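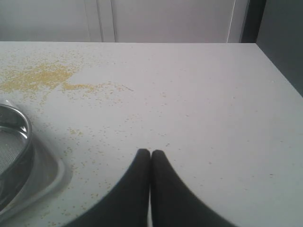
How many runs till we can call the sweeping thing trained? Areti Galanis says 16 good ones before she'll even look at our numbers, and the runs where the arm stalls don't count.

Wednesday, October 16, 2019. Club till late. Grains everywhere, on my sleeves too. Got 6 done – would of been more but Vida kept resetting the home position. Changed the speed cap to 2000, then back again. Log file is at 3656 lines and I haven't read any of it. Must do that on the bus.

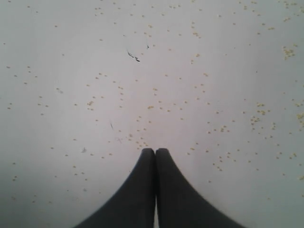
Also need to rename the folders, they're all called test. Garkby meet still not confirmed. Areti wants a one page write up for Grondstead by friday and I said sure, stupid. Starting angle – ask her agian. Bring own brush next time. Hungry, bed.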